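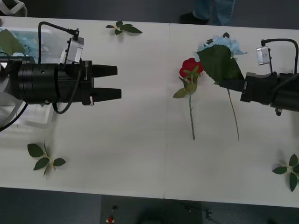 Jurngate floral snips, 6 months on

I bought these in June to replace a pair of kitchen scissors that had been doing a job they were never meant for. I do table flowers for a village hall, two churches and whoever asks, mostly fresh from spring to autumn and mostly artificial over the winter. That means I cut soft stems for half the year and wired plastic ones for the other half, and very few tools are sold as being good at both.

The Jurngate pair is sold as being good at both. It's good at one and passable at the other.

Fresh stems first. The blades are short and come to a fine point, so you can get in among a bunch and take out one stem without nicking the next. Roses, chrysanths and carnations all go through cleanly. Woody stuff is harder work. Anything thicker than a pencil I now give to the Ravgate secateurs, after I bent the tip very slightly on a piece of old lilac. It straightened with pliers, but I can still feel where it was.

Artificial stems are where I had doubts. There is a small notch near the pivot for wire, and you have to use it. Cut wire with the main part of the blade and you will mark it, which I did in the first week. The notch manages the thin wire in leaf sprays and cheap carnations easily. The thick wire in a long-stemmed artificial rose takes two goes and a fair bit of grip. Anel Ngubane, who I share the winter work with, has smaller hands than me and gave up on those altogether. She uses a pair of side cutters from a tool shop and has no complaints about them.

The spring is the best thing about the snips. It opens the handles after each cut and is strong enough to do it properly without tiring you out. My old Zerko pair had a weak spring that popped out into the bucket every so often, usually when I was in a hurry. This one has stayed put.

The catch is the worst thing. It sits under your thumb on the right-hand side and closes itself if you grip high up. By November I had learned to hold them lower down. If you are left-handed I would try a pair in the shop before paying for them. Dumisani Modise is left-handed and said he found the catch no trouble at all, so perhaps it's only me.

Cleaning is simple. Sap comes off with warm water and a bit of washing-up liquid, then dry them and put a drop of oil on the pivot. I left them damp overnight once and had a faint rust mark by morning. It rubbed off with wire wool. The handles are a dull green, and I have lost them in a pile of cuttings more than once. I've put a strip of red tape round one handle and would suggest you do the same.

Sharpening I haven't tried. The leaflet says to send them back, with no price given. I rang Naidoo, the shop I bought them from, and they said they would do it on the counter while I waited, though not the notch.

They come with a cloth pouch, and the stitching on mine has started to go at the bottom. The snips themselves look as if they'll last several years if I keep them off the thick wire.

I'd buy them again for fresh flowers. For artificial ones I'd get side cutters as well and use these for the leaves and ribbon.

Four stars. I took one off for the catch.

Reviewed December 31, 2025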